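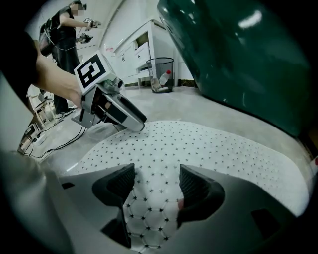
Series Schedule Watch Rooms Membership Help

Help Center > Programs > Fullelport Viewing Season > Frequently Asked Questions

Fullelport Viewing Season: Frequently Asked Questions

The following answers apply to the fall viewing season of the television drama Fullelport, presented by the Tavham Screen Society. Members are asked to read this page before writing to the program office.

What is Fullelport?

Fullelport is a serial drama set in a harbor town governed by a single shipping family. The second season opens on the night after the warehouse fire and follows Inspector Aquino as she reopens the case against the family's eldest son. The series was created by Janaína Cavalcanti, who also wrote the first and last episodes of each season.

Do I need to have seen the first season?

Yes. The second season offers no recap and refers to earlier events without explanation. Members who have not seen the first season may borrow it from the Society's lending shelf for up to 2 weeks.

Is the series suitable for younger viewers?

The Society admits viewers aged sixteen and over. The second season contains strong language, scenes of drowning, and one extended interrogation in episode four that some viewers may find distressing. A written content note for each episode is available at the door.

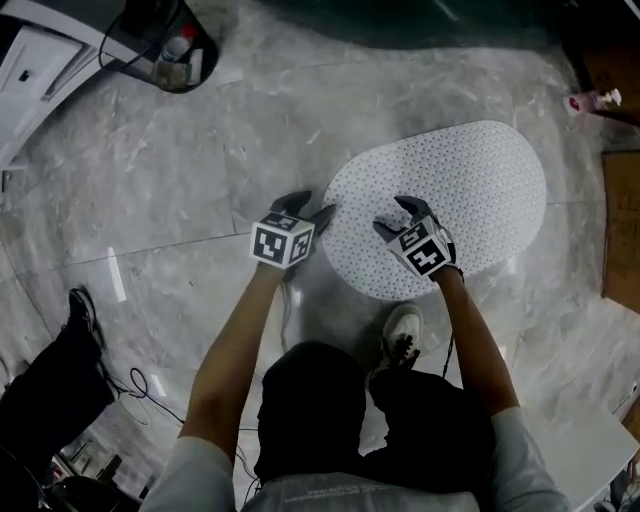

When and where are episodes shown?

Two episodes are shown each evening in the Bunik Room, beginning at 7:30 p.m. Doors open at 7:00 p.m. The final two episodes will be shown in November, followed by a discussion led by Fuseini Agbeko.

How many seats are available?

The Bunik Room seats 100. Society membership currently stands at 3,681, and early reservation is therefore advised. Each member may reserve one seat and one guest seat per evening. Seats not claimed by 7:20 p.m. are released to the waiting list.

May I arrive late?

Latecomers are admitted only during the interval between episodes. Members who miss the first episode of an evening are not entitled to a replacement seat on another date.

Are subtitles provided?

English subtitles are shown at every screening. Much of the dialogue between the dock workers is in a dialect written for the series, and the subtitles follow the scripts as published.

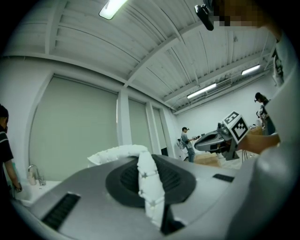 Subtitles cannot be turned off on request. Members who prefer to watch without them may borrow the season from the lending shelf after the final screening.

May I discuss the plot on the members' board?

Discussion of episodes already screened is welcome. Posts that reveal later events will be removed by the moderator, Nkrumah Opoku, and repeated violations may result in loss of posting rights. Posts are limited to 1,000 characters.

Will there be a third season?

The producers have made no announcement. The Society does not respond to inquiries about casting or production.

Whom should I contact with other questions?

Questions about reservations should be addressed to Mulugeta Hailu at the program office. Questions about step-free access and reserved aisle seating should be addressed to Abdul-Rahman Osei.

14 shares | 2 comments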